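Dercombe Hall kitchen and supper room — autumn walk-through, May 2009

Right, clipboard's done, kettle's on, so I'm typing this up while I can still read my own handwriting. Same order as the printed sheet, my comments after each item.

1. Exits and exit lights
OK. Both doors open outwards without a shove. The light over the side door (the one facing Pruleck Street) was flickering, so I've put it down for a new tube.

2. Fire blanket and extinguisher
Blanket OK. Extinguisher tag is current but the bracket has worked loose again. I tightened it with a butter knife — please, someone bring a proper screwdriver and leave it in the drawer!

3. Stove and rangehood
Needs work. Burners light fine, all 4 of them. The filters are another matter, they were so greasy I had to wash my hands twice. The stove's been here since 2000 and the knobs are getting vague, so go by the flame and ignore the numbers.

4. Hot water
Too hot! I got 78 degrees at the sink, which would have a kid's skin off. Rusau Plumbing have been rung and will look at the valve. Sign taped up over the tap for now.

5. Power points and leads
Mostly OK. Tags checked on everything that plugs in. The old urn's had expired, so it's in the cupboard with a note on it, and we'll borrow the McKinnon hall's for the next supper.

6. Fridge
OK, four degrees on the dial thermometer. Seal's a bit tired at the bottom corner. I chucked some cream that had no date on it and I'm not sorry.

7. Tables, crockery and sauces
Pass, with grumbles. Tabletops wiped down well and I found no wobbly legs.

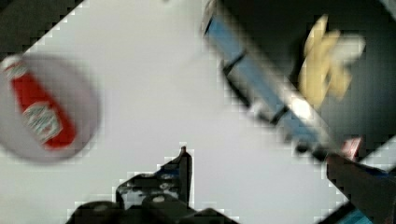
Chipped plates go straight in the bin, please, not back in the stack with the chip turned to the wall. Sauces live in the fridge once they're opened, and write the date on the lid in texta.

8. Floor
Fail, sorry. The lino's lifting by the pantry and I caught my toe on it on the way in and again on the way out. Taped down for now. Quote coming.

9. First aid kit
Low on bandaids (as always) and the burn gel's out of date. I'll grab both when I'm next in town.

Recheck of items 3, 4 and 8 in 7 weeks.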